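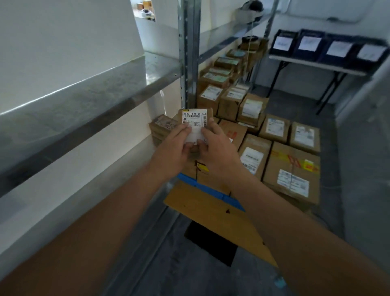
Checking the label on a spare by the shelf. Storeroom, parts aisle.

Slide 4: The storeroom end of looking after a cell

Right, so before I get to grease and bearings (and I promise I will, Hendrik, I can see you waiting), I'd like to spend a minute on parts. Our packing cell at Tinach runs one arm, and it has done 3,000 hours since its last full service. Lovely machine, and I've grown quite fond of it.

Read the whole code on the label out loud, every character. On this one it's 502B P021-00 A68, with the barcode underneath. Siyabonga Maluleke taught me that in my first December on the job, and I still mutter numbers to myself between the shelves like somebody's grandad!

Then write the code in the cell logbook along with the hours on the controller. Keep the part in its wrapping until the arm is locked out and the old one is off.

(Pause. Ask who keeps their logbook at the cell and who keeps it in the office.)

We hold 96 lines of spares for this cell now, down from 382, and I'm happy to go through how we trimmed it over a cuppa afterwards. Allow 20 minutes for the battery change, coming up on the next slide.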